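4. Scene Update and Grasp Planning

4.1 Overview

The Clanalo control stack is made up of four processes that share a time-stamped message log: a driver for the arm and gripper, a perception process (Turkoden), a grasp and motion planner (Wernus), and a supervisor that decides which of the other three may act. The driver runs at a fixed rate and never waits for the others. Turkoden and Wernus run on demand. The supervisor is a plain state machine with no learned parts.

All four processes read one static description of the cell. It holds the poses of the two bins, the planes of their side walls, the table plane, and a list of keep-out boxes for clamps, cabling and other fixed hardware. The bin poses are measured once after the bins are clamped and checked at startup against the camera view. If the check fails, the supervisor refuses to leave the idle state. We do not try to correct the bin poses on the fly, as an earlier version did so and drifted by small steps until the planner believed that the front wall was lower than it was.

4.2 Object masks on worn metal

Turkoden takes a color and depth pair and returns a set of masks, each with a point set and a validity score. The network that proposes masks was trained on cluttered bins with even, matte floors. The bins in our cell are neither even nor matte. The floor is scuffed metal with smudges and bright reflections, and the back panel of the nearer bin has a ragged patch where gray shows through the whitish surface, with a strip of shiny tape or film below it. Each of these has a sharp color edge, and the network will sometimes propose a mask on such an edge with high confidence.

We handle this with a background test that does not look at color. For each proposed mask we fit the nearest wall or floor plane from the static description and compute the share of valid depth points that lie within a small band around it. A mask with nearly all its points in the band is dropped. The test fails where the depth map has holes, and holes are common exactly where the floor is brightest. A mask with too few valid depth points is therefore neither kept nor dropped. It is marked as unresolved and carried to the next update, where a second view from the wrist pose may settle it. The planner treats unresolved masks as obstacles with a fixed height and never as targets.

The fixed height is a compromise. Set high, it blocks grasps close to the walls. Set low, it lets the fingers pass through a thin object that the depth map missed. We use the height of the thickest handle in the object set.

4.3 Partly hidden objects

An object that is mostly behind another one yields a small mask with a valid depth surface. Figure 2 has a case of this: the gripper is over the rim of a blue bowl, and only a curved section of an orange object can be seen between the bowl and the fingers. The mask for such an object is real, but its centroid and principal axes say little about the object as a whole. Wernus ranks targets by how complete their outlines are. A mask whose border is shared with a nearer mask over much of its length is put at the end of the queue, and its grasps are computed again after the nearer object has been removed. No attempt is made to complete the hidden shape. We tested a completion network in an earlier study and found that its errors were largest for round, open objects, which make up a large part of the set.

The gripper itself hides part of the bin from the fixed camera whenever the arm is over the workspace. Turkoden renders the arm and the finger links from the joint state and removes the rendered pixels before masks are proposed. The cable bundle on the wrist is not part of the rigid model. It is covered by a swept volume fitted by hand, which is generous on the side where the cable loops away from the housing.
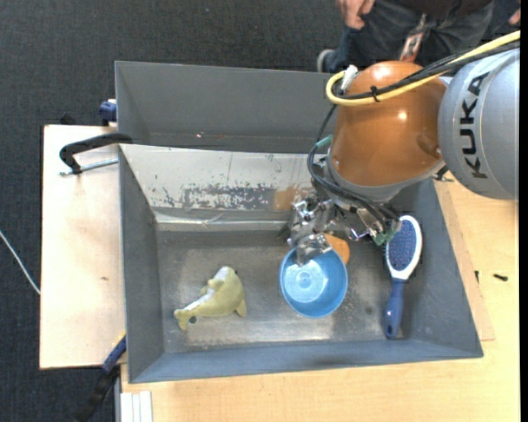
The cost of a generous volume is that valid pixels are removed along with the cable. The supervisor therefore asks for a full update only when the arm is clear of the nearer bin, and takes the masks seen at that time as the base state. Updates made while the arm is inside the bin may move an existing mask or lower its score, but they may not create a new target. This rule removed a fault in which the exposed edge of a finger link was taken for a thin metal object and queued for picking.

4.4 Grasp candidates

Wernus draws candidates from three generators. The first samples antipodal pairs on the point set of a mask. The second looks for rims: it extracts closed or nearly closed height ridges and places one finger group inside and one outside, with the closing direction normal to the ridge. The third looks for long, thin regions such as handles and places the closing direction across them. Every candidate carries the name of its generator, and the name is kept in the log through execution.

The rim generator needs one check that the other two do not. A bowl that stands near another object may have a clear rim with no room outside it for the fingers. The generator therefore measures the free space on both sides of the ridge at the depth the fingertips will reach, using the base state and all unresolved masks. Positions along the rim with too little space are removed before scoring. On a smooth plastic bowl the remaining positions are close to equal in grasp quality, and the choice among them is made on motion cost alone.

Handle grasps close to a wall are limited by the slope of the wall. The bins narrow toward the floor, so a vertical approach that clears the top edge may still bring the outer links into contact lower down. Wernus tilts the approach away from the wall in small steps and checks each tilt against the full finger geometry. If every tilt within the joint limits collides, the candidate is passed to a sliding routine that first moves the object toward the center of the bin with closed fingers. Sliding is not used for soft toys, which fold under the fingertips and often end up in a pose with no better grasps than before.

Soft objects are scored separately. The quality measure used for rigid shapes depends on surface normals, and the normals on plush fabric are noisy. For these objects we use the depth of material between the fingers at closure, with a penalty for grasps near an end. Whether an object is soft is read from the class label, and a wrong label is one of the main sources of poor choices in this branch.

4.5 Timing and handover

Planning is cut off at a fixed budget. The median time from a full update to a motion command was 98 ms, measured in the message log with all generators active. When the budget runs out, Wernus returns the best candidate found so far that has passed the full collision check. If there is none, it returns an explicit empty result, and the supervisor moves the arm to the clear pose and asks for a new update. An earlier interface returned the last valid plan in this case, which allowed a plan to outlive the scene it was made for.

Each plan now carries the stamp of the base state it was computed from. The driver compares this stamp with the current one at the start of the approach and again at the last point above the bin where the arm can still stop without entering. A mismatch at either point cancels the motion. During tuning the supervisor logged 118 canceled motions, and 34 of them were canceled at the second check, after the approach had begun. In most of the 34 the change was a mask that had been unresolved and then became valid. The others came from a neighboring object that had settled after a slide.

These counts led to one change in the supervisor. After a slide it now waits until two updates in a row agree on all masks before it lets Wernus plan. The wait is bounded, and if the masks still differ when it ends, the changing ones are set to unresolved and planning goes ahead with the rest. The rest of the logic was left as it was for the experiments in Section 5, including the fixed obstacle height and the hand-fitted cable volume.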